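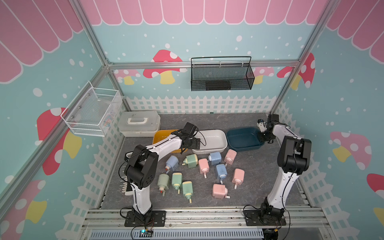 The 41 bus between Drurnmont and Estrella has been on its new timetable since June. I ride it most workdays, so I'm going to put what I know in one thread.

First thing: the stop outside the old post office in Drurnmont is gone. The pole is still there and so is the bench, which is why people keep waiting at it. The bus passes on the far side of the square now. Stand by the bakery.

The morning run leaves Drurnmont at 6:50 and then 7:35. There used to be a 7:10. If your shift starts at 8 in Estrella you need the 6:50. The 7:35 gets in at 8:20 on a good day and I have had few good days on it.

Cekness is now a request stop in both directions. Going toward Estrella you have to put your arm out, even if you're the only person for a mile and the driver knows your face. Coming home, ring the bell before the bridge. After the bridge is too late and you'll be walking back from the feed store.

Fares. A single is $3 if you tap and $3.50 in cash. Drivers don't give change. The ten-ride card still works but you can't buy it on the bus anymore, only at the Estrella depot window or through the Jinura app.

About the Jinura app. It shows where the bus should be according to the schedule. It does not show where the bus is. I refreshed it for half an hour last winter before I figured this out.

If you want the real position, text your stop number to the number printed on the sign. For the bakery stop that's 3884. You get a reply in under a minute with the next two buses. It costs nothing beyond a normal text and it works on an old phone.

The last bus out of Estrella is 9 p.m. It used to be 10:15. This one hurts. You can't see a movie and get home, and anyone on a late shift at the hospital has to find a ride. I've written in about it twice — got the same form letter both times.

There is a petition at the depot window asking for the late bus back. They want 3000 signatures before the next schedule review. You can sign with a Cekness or Drurnmont address, you don't have to live in Estrella. Bring a pen, the one on the string is dry.

Bikes: two on the front rack, none inside. The left hook on the rack sticks. Lift the handle all the way up before you pull it toward you.

Seats: the heater is under the third row on the right side. In winter that row fills up first. The back row rattles on the stretch past the quarry and you won't be able to read there.

Snow days. When the hill road is closed the bus goes around by the reservoir and skips Cekness completely. They post this on the depot door and nowhere else that I've found. If it snowed overnight, text the stop number before you leave the house.

A couple of replies asked about weekends. Same route, every two hours, first one at 8:05. No 6:50. The last bus is still the 9 p.m.

Someone else asked about dogs. Small ones in a carrier are fine. Big ones are up to the driver — the morning driver says yes, the evening one usually says no.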